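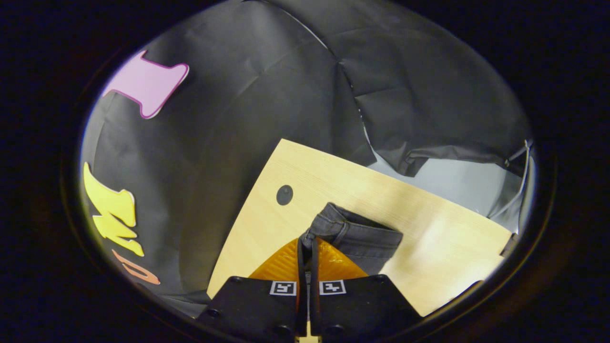 A customer wrote to say that the tape held well on her work jeans but showed as a stiff line on a thin pair of summer pants, and asked whether we sell something lighter. We do. The light version is listed further down under Related items. The tape on this page is made for denim, canvas and other heavy cloth, and it is too firm for anything you could read a newspaper through.

Rundley Heavy Hem Tape
Item 2403

Rundley Heavy Hem Tape is an iron-on bonding tape for hems. It goes between two layers of cloth and melts when pressed with a hot iron, and the layers stay joined after it cools. No sewing is needed. It can also be used to hold a hem in place before sewing, which many people find easier than pins on thick fabric.

The tape is sold by Irirell in two roll lengths and one width. It is white before ironing and turns clear when it melts, so the same roll works for black, blue and gray denim.

Sizes
Short roll: 43 feet
Long roll: 70 feet
Width: a little under one inch, both rolls

The long roll comes on a cardboard core with a slot for the loose end. The short roll comes folded in a paper sleeve. If you plan to keep the tape for a while between jobs, the long roll stores better. Folded tape can pick up creases, and a sharp crease sometimes tears when you pull it flat.

How much you need

Measure around the bottom of one leg, double it, and add a hand's width. A pair of straight jeans for an adult uses less than people expect. Wide legs and curtains use more. For curtains, measure the finished width of each panel.

What it works on

Cotton denim, with or without a small amount of stretch
Canvas and duck cloth
Heavy twill
Curtain lining
Cotton aprons and tablecloths

What it does not work on

Waterproof or waxed cloth
Nylon shells
Leather and imitation leather
Fleece and other high pile fabric
Very stretchy jeans, where the bond will crack as the cloth pulls

If you don't know what your fabric is made of, try a short piece of tape on the inside of the hem first and leave it overnight. Waxed cotton is the one that causes the most returns. It can look like plain canvas once it has been worn for a few seasons, but the wax keeps the tape from gripping.

Directions

Wash and dry the garment before you start. New denim shrinks, and a hem set before the first wash can end up too short. Do not use fabric softener in that wash. It leaves a coating that weakens the bond.

Put the pants on with the shoes you will wear most and have someone mark the length with chalk. Take them off, turn them inside out and fold the hem up to the mark. Press the fold without tape first so that you have a clean line to follow.

Open the fold and lay the tape just below the raw edge. Keep it back from the edge slightly. Tape that sticks out will melt onto your iron. At the side seams the cloth is several layers thick, and a single strip may not reach across the step. Cut the tape at the seam and start a new piece on the other side, then put a short extra piece over the seam itself.

Fold the hem back over the tape. Cover it with a damp cotton cloth. Set the iron to cotton and press straight down for seven seconds, then lift and move to the next spot. Do not slide the iron. Turn the leg over and press again from the other side. Heavy denim may need a second round on both sides.

Leave the hem flat until it is fully cool. Most failed hems we hear about were tested while still warm.

Cutting off extra length

If you are taking up more than a couple of inches, trim the leg before you tape it. Leave enough for one fold. A deep fold adds weight at the ankle and puts more strain on the bond. Keep the piece you cut off. Worn denim fades in its own way, and a scrap from the same leg is the best patch you will ever find for the knee.

Keeping the original hem

Some buyers want to keep the factory hem with its faded edge. The tape can be used for this, but the result is bulkier. Fold the leg so that the original hem meets the new length, stitch just under it, trim the extra inside, and use the tape to hold the trimmed seam flat against the leg. Stitching is needed for this method. Polishchuk jeans thread in the heavy weight is a good match for most gold and copper topstitching.

Washing

Wash in cool or warm water, inside out. Tumble dry on low or hang to dry. High dryer heat can soften the bond, and the hem may drop on one side. If that happens, put it back in place and press it again as above. The same tape can usually be pressed again once. After that, peel out what you can and use a fresh strip.

Do not dry clean.

Removing the tape

Press the hem through a damp cloth and pull the layers apart while they are hot. Wear an oven mitt on the hand that pulls. Residue on the inside of the leg can be lifted with a scrap of cotton and a warm iron. Some stiffness will remain, and on very dark denim there may be a faint shine where the tape was.

Shipping and returns

Both roll lengths ship in a flat mailer. Unopened rolls can be returned. Opened rolls can be returned if the tape did not bond on a fabric from the list above. Please include a note saying what the fabric was and what iron setting you used. Orders placed in December may take longer to arrive.

Store the tape in a drawer or closet away from heaters and direct sun. A roll kept in a hot car will stick to itself and cannot be saved.

Related items

Rundley Light Hem Tape, for shirts, dress pants and thin curtains
Polishchuk Jeans Thread, heavy weight, in gold, copper, navy and black
Hisura Press Cloth, plain cotton, washable
Hisura Tailor's Chalk, white and blue

Page updated 2018-07-15. The directions on older paper sleeves call for a dry press cloth. Use a damp one.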